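Storing yeast nutrient and other small-dose additives

Fermentation additives lose strength slowly, and most of that loss comes from moisture. I brew in a basement that sits at 55 percent relative humidity through the winter and climbs in August, so storage matters more for me than it would in a dry climate.

The worst offender is diammonium phosphate. It cakes within a few weeks if the lid is left slightly open. Caked powder still works, but a level teaspoon no longer weighs what it should. I stopped measuring by volume after a batch of cider stalled at 1.020, and I now weigh every dose on a scale that reads to 0.01 grams.
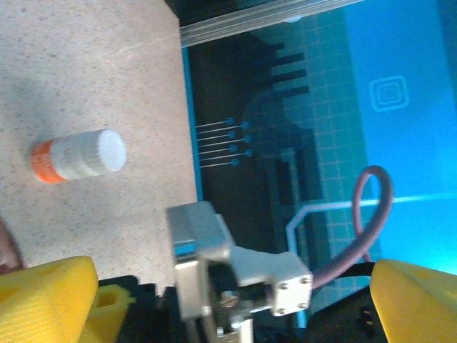
Small bottle, orange label band.

Small bottles have less headspace and get opened fewer times before they are empty. I buy in bulk and split the bag into portions of 200 grams or less. Each container gets the date it was filled and the date of first opening.

Potassium metabisulfite needs separate treatment. It gives off sulfur dioxide as it ages, and the gas will corrode a scale stored in the same cabinet. Mine is on its own shelf near the door. I replace it after 8 months no matter how much is left.

Vanderleia Furtado wrote to ask if freezing helps. For dry yeast, yes. For mineral salts I found no difference, and a cold container opened in a warm room picks up condensation. Let it reach room temperature before opening the cap.

Next post: pectic enzyme, liquid versus powder.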